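Walk-through notes, Orkodell Lofts, second floor and common areas
Wed 12 August

Marks: **OK** = fine. **FIX** = please fix. **SIGH** = I wrote it up last time too.

## Stairs and exits

- [x] Front stair lights, all landings. **OK**
- [x] Handrails tight. **OK**. The one by the mailboxes used to wobble and I slightly miss it.
- [ ] Rear exit door opens fully. **SIGH**. Opens as far as the bicycle, then stops. The bicycle has a note on it reading "moving this today." The note has faded.
- [ ] Exit sign, rear. **FIX**. Lit on one side only, and it's the side facing the wall.
- [x] Door closers, fire doors on 2. **OK**, although the one by the laundry slams hard enough to count as an alarm.

## Smoke and fire

- [x] Hall smoke alarms tested by button. **OK**. Apologies to the baby in 2C.
- [ ] Extinguisher, laundry room. **FIX**. Present and charged, tag expired last October. It is also holding up a shelf.
- [ ] Alarm, storage room. **FIX**. Chirping. The tenants tell me you stop hearing it after a week, and I believe them, and that's the problem.
- [x] No space heaters in halls. **OK**. It's August. Ask me again when it isn't.

## Floors

Trip hazards get their own section this year on account of the insurance letter from Herrera, which ran to several pages and used the word "floor" more than I would have thought possible.

- [x] Plank floors, units entered. **OK**. No raised boards, no nails showing. Some squeaks, which are free.
- [ ] Threshold strip, 2A. **FIX**. Loose at one end, and has been bent back flat by what I assume was a foot.
- [ ] Hall runner, east end. **SIGH**. Curls up. Double-sided tape was tried. The tape is now a separate hazard.

General comment on cords and things kept on the floor: a floor is a perfectly good place to work if you put things away afterward. Anything flat, dark and ankle-high should be off the walking path by the time the lights go out.

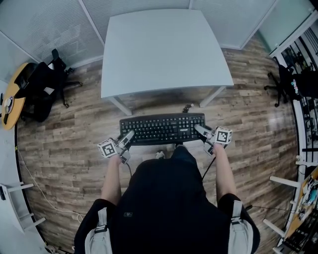 *Ignacio Vergara*

Extension cords were better than last time. I found two run under rugs, both in the same unit, and had the talk about heat build-up with the tenant, who nodded the way my son nods. No cords through doorways. No power strips plugged into power strips, apart from one in 2D that I'm told was temporary.

## Laundry and storage

- [ ] Dryer vent hose. **FIX**. Crushed behind the Gomano dryer. Pull the machine forward and swap the hose before anybody runs another load of towels.
- [x] Lint screen clean. **OK**. Suspiciously clean. I think word got out that I was coming.
- [x] Washer hoses, no bulges. **OK**
- [ ] Storage aisle clear. **FIX**. Can be walked sideways.
- [x] Paint and solvents in the metal cabinet. **OK**. The key is on top of the cabinet, a secret known to the whole building.

## Roof hatch and boiler

- [x] Hatch locked, ladder secured. **OK**
- [ ] Boiler room sign. **FIX**. Says "NO STORAGE." Hung above the storage.
- [x] Carbon monoxide alarm, boiler room. **OK**

## To order

- Dryer hose, Trarnier part no. 676
- Runner for the east hall, cut to fit, not taped
- Bulb for rear exit sign
- New extinguisher tag, and a bracket so the shelf can learn to stand alone

Quote for the whole list is $246 with labor. Replacing the rear door closer and frame would be $2,322, so please move the bicycle first and see whether we still want to talk about the door.

Open items get rechecked in October. Leave the laundry room key in the usual place.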